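About Runden Home Help

Runden is a small household help company. We fold laundry, make beds, sort closets and get bedrooms back in order for people who don't have the time or the energy to do it themselves. We don't do windows, gutters or carpets. There are other companies in town for that, and we're happy to give you their numbers.

The business started in June with two people and a phone. Our first customer was a family on Nindard Street who had a week of clean clothes and no place to put them. We still go there every other week. Since then we have grown to a team of 15, and most of us work part time.

How a visit works

Most of our work happens on top of a bed. It's the biggest flat surface in the house, and in a small bedroom it's often the only one. We straighten the quilt first, then bring the clothes in and sort them right there. Light things go in one pile and dark things in another. Sweaters and shirts get folded, and anything that needs a hanger is laid out flat until we get to it.
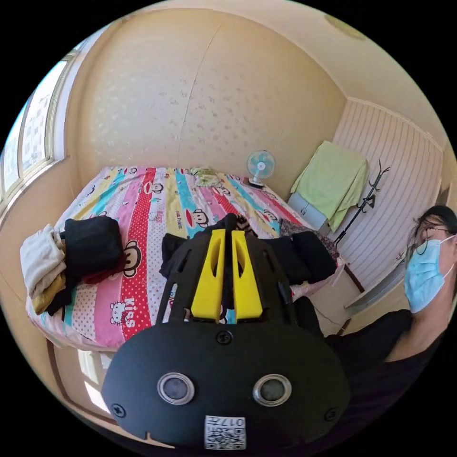

After sorting, we put things away where you tell us. Some customers leave a note on the dresser, some label the drawers, and some just say "wherever it fits." If we find a missing button or a stain that didn't come out, we set that piece aside and let you know. We don't throw anything away without asking – not even single socks.

Kids' rooms are done the same way as any other room. We fold small clothes small, and we leave toys and collections alone unless you ask us to sort them.

Kindness bags

Clothes you no longer want can go into a Kindness bag. We drop these off at the Qaisi Street clothing room on our way back to the office. By 21 September 2019 we had delivered 1454 bags, and we hope to reach 3000.

Where we are

Our office is behind the Nindard Street laundromat, up the stairs on the left. Stop in, or call and leave a message. We return calls the same day – usually after the last visit is done. A first visit takes nearly 2 hours.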